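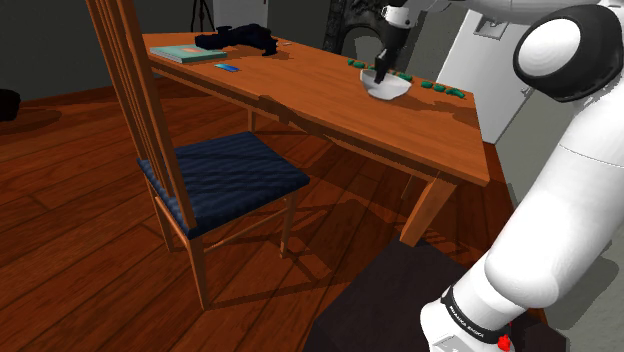 図4-1 全体カメラのビュー。グリッパー先端がボウルに届いた姿勢

最終更新日:2020年12月23日

4.2 シミュレータで把持計画を確認する

いよいよプランナーを動かします!Plullusanoの画面で腕が動き出す瞬間は、何度見ても楽しいものです。

1. シーン「Eletti」を読み込み、シード値に202を入力します。
2. 「ビュー」メニューから全体、肩、手先の3つのカメラを有効にします。
3. 対象物にボウルを指定し、「計画」を押します。候補軌道の上限は初期値の100のままで十分です。
4. 肩カメラに切り替え、アームのリンクと天板の間隔を確かめます。緑色の小物がジョイントの陰に入る姿勢もあるので、視点を回しながら見てください。

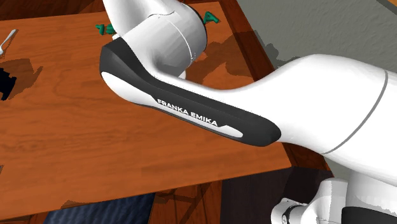
5. 手先カメラに切り替え、左右の指とボウルの縁の位置関係を見ます。指の間に縁が入る向きを選べたら「実行」へ進みましょう。

注意:干渉チェックを切ったまま実行しないでください。エラー179が出たときは手順3に戻ります。

メモ:手先カメラの映像はそのまま認識モジュールの入力にもなります。ここから姿勢推定を試せるのが、このツールのいちばん面白いところです。 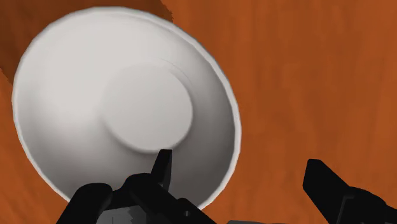 図4-3 手先カメラのビュー。ボウルの内側と左右の指先

シェア 3 コメント 0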